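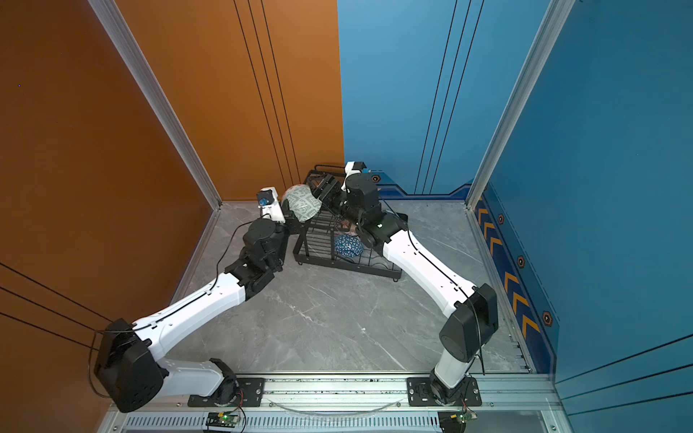 초록색과 흰색 무늬의 공을 맞잡은 로봇 팔 두 대. 뒤쪽에 검은 철제 선반이 놓여 있다.

콩 한 냄비가 익는 동안

데프네 우차르(Defne Uçar) 씨의 부엌에는 의자가 하나 있다. 식탁에 딸린 의자 말고, 가스레인지 바로 옆에 놓인 낮고 등받이 없는 의자다. 처음 찾아간 날 나는 그게 높은 찬장에 손을 뻗을 때 밟고 올라서는 발판인 줄 알았다. 그런데 그는 흰강낭콩이 담긴 냄비에 불을 붙이더니 거기 털썩 앉아서는, 옆에 있던 쿠션을 나에게 던져 주며 말했다. "앉아요. 우리 이제 한참 여기 있어야 해요."

그가 사는 셀햄(Sellham)은 언덕 두 개 사이에 낀 작은 마을이다. 12월이면 오후 네 시에 벌써 창문마다 불이 들어온다. 내가 도착한 것도 딱 그 무렵이었고, 신발에는 진흙이 잔뜩 묻어 있었고, 배는 말도 못 하게 고팠다(기차에서 먹으려고 산 샌드위치를 역 벤치에 두고 왔다!). 그런 사람에게 콩이 익을 때까지 기다리라는 건 꽤 가혹한 주문이지만, 올리브오일에 양파가 녹아드는 냄새를 맡으며 기다리는 일이 또 그렇게 싫지만은 않았다.

그날 만든 음식은 터키식 올리브오일 콩 요리, 현지 말로는 필라키라고 부르는 것이다. 흰강낭콩에 당근과 감자, 양파와 마늘을 넣고 올리브오일을 넉넉히 부어 뭉근하게 익힌 다음, 완전히 식혀서 먹는다. 나는 콩 요리라면 당연히 김이 펄펄 나야 한다고 믿고 자란 사람이라 식혀 먹는다는 말에 조금 실망했다. 우리 할머니는 콩비지든 청국장이든 식으면 다시 데워 오라며 상을 물리시던 분이었으니까.

"어머니는 전날 저녁에 만드셨어요. 손님이 오는 날 아침에 콩을 삶는 집은 이미 늦은 집이라고 하셨죠." 데프네 씨는 나무 주걱으로 양파를 슬슬 밀면서 말했다. 그의 어머니는 레시피를 적어 둔 적이 없다. 기름은 '아깝다 싶을 때 한 번 더', 설탕은 '당근이 맛없는 철이면 조금 더', 레몬은 '먹을 사람을 보고'. 그래서 셀햄으로 옮겨 온 첫해 겨울에는 전화통을 붙들고 살았단다. 냄비 뚜껑을 열어 수화기에 대고 끓는 소리를 들려 드리면, 어머니가 가만히 듣다가 불을 줄이라고 하셨다는 이야기를 그는 아주 아무렇지도 않게 했다.

콩은 옆 동네 멀릭(Mullik)의 토요장 대신 모린(Morin)이라는 곡물 가게에서 산다. 가게는 좁고, 자루가 문 앞까지 나와 있고, 주인은 손님이 무슨 요리를 할지 듣고 나서야 저울을 꺼낸다. 데프네 씨가 그날 사 온 콩은 300그램이었다. 네 사람이 먹고 다음 날 점심까지 남는 양이라는데, 내가 두 그릇을 비우는 바람에 그 계산은 어긋났다.

콩은 하룻밤 찬물에 불린다. 불린 물은 버리고 새 물을 부어 한소끔 끓인 뒤 그 물도 버린다. 그다음 다시 물을 잡고, 손가락으로 눌렀을 때 힘없이 으깨지기 직전까지 삶는다. 소금은 채소와 합친 뒤에 넣는 것이 이 집의 방식이다. 먼저 넣어도 된다는 사람도 많고, 사실 나도 집에서는 불릴 때부터 소금을 조금 넣는 쪽이지만, 남의 부엌에서는 남의 방식을 따르는 게 즐겁다.

그사이 다른 냄비에서는 올리브오일 170밀리리터에 굵게 썬 양파와 저민 마늘을 색이 나지 않게 볶는다. 기름 양을 보고 내가 눈을 동그랗게 떴더니 그는 깔깔 웃으면서 숟가락으로 한 번 더 부었다. 어머니의 '한 번 더'가 바로 이 대목이었던 모양이다. 반달 모양으로 썬 당근이 들어가고, 조금 있다가 감자가 들어가고, 토마토 페이스트 한 숟갈과 설탕 한 꼬집이 뒤를 따른다. 토마토 없이 하얗게 만드는 집도 있는데, 데프네 씨는 붉은 쪽이다. 빵을 찍었을 때 예쁘다는 것이 그의 설명이었고, 나는 그만하면 충분하다고 생각했다.

삶은 콩을 합치고 물을 자작하게 부은 다음에는 정말로 할 일이 별로 없다. 뚜껑을 비스듬히 걸쳐 놓고, 가끔 냄비를 잡고 흔들어 준다. 주걱으로 저으면 콩이 깨지니 젓고 싶은 마음은 참는다. 우리는 그 낮은 의자와 쿠션에 나란히 앉아 플란덴(Flanden)에서 하던 그의 첫 식당 이야기를 했다. 식탁 여섯 개짜리 작은 가게였고, 필라키는 메뉴판에 올리고도 한동안 찾는 손님이 드물었다. 차가운 콩이라는 말에 다들 망설였던 것이다. 그래서 그는 빵을 내면서 작은 종지에 담아 그냥 같이 내놓기 시작했다. 값은 받지 않았다. 봄이 되자 한 접시 가득 달라는 사람이 생겼고, 여름에는 점심마다 동이 났다고 한다.

식당은 이제 다른 사람이 맡아 하고 있다. 아쉽지 않으냐고 물었더니 그는 냄비를 한 번 흔들고는 한참 있다가, 새벽에 일어나지 않아도 되는 건 참 좋다고 했다. 다만 큰 냄비는 아쉽다고, 콩은 역시 큰 냄비에 한가득 끓여야 맛이 난다고.

불을 끈 것은 여섯 시가 조금 넘어서였다. 레몬즙을 짜 넣고 뚜껑을 덮어 창가에 내놓은 다음에도 우리는 한참을 더 기다렸다. 배고픈 손님이 가여웠는지 그는 빵과 올리브를 꺼내 주었고, 아직 미지근한 냄비에서 한 국자를 떠서 몰래 주듯 건네 주었다. 양파는 형체가 거의 없어졌고 콩은 껍질째 부드러웠다. 맛있다고 했더니 아직 아니라며 고개를 저었다.

제대로 식은 필라키는 저녁 늦게야 상에 올랐다. 다진 파슬리를 듬뿍 뿌리고 레몬 한 조각을 곁들인 것이 전부였다. 미지근할 때는 따로 놀던 기름과 국물이 어느새 한데 어우러져 콩마다 윤기 있게 감겨 있었고, 당근은 놀랄 만큼 달았다. 나는 말없이 빵을 뜯어 접시 바닥까지 닦아 먹었고, 데프네 씨는 그제야 자기 접시를 앞으로 당겨 놓고 먹기 시작했다.

돌아오는 길 가방에는 모린에서 산 콩 한 봉지가 들어 있었다. 지금 우리 집 부엌 대접에서 불고 있다. 내일은 가스레인지 옆에 의자부터 하나 갖다 놓을 생각이다.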